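**wernasia_k:** My cutting board from maple planks is getting dry after 13 months. In the Ramgate shop they told me to use olive oil. Is it good advice?

**dutville19:** No, please don't. Olive oil can go rancid. Take food-grade mineral oil, a thin coat, and leave it overnight.

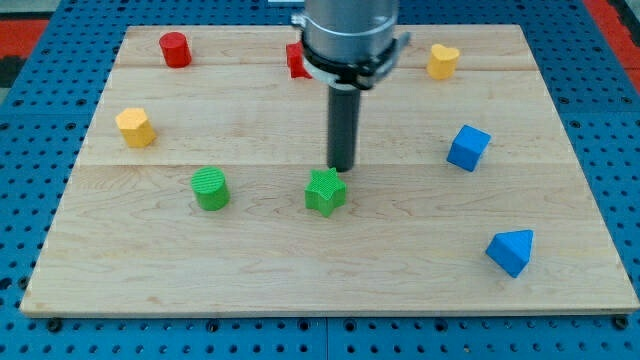 In the morning wipe off the rest. I repeat it every November - more often if the wood looks pale.

**nugroho6:** I don't agree. I have used olive oil for six years and there is no smell.

**wernasia_k:** Thank you both. I will try the mineral oil first.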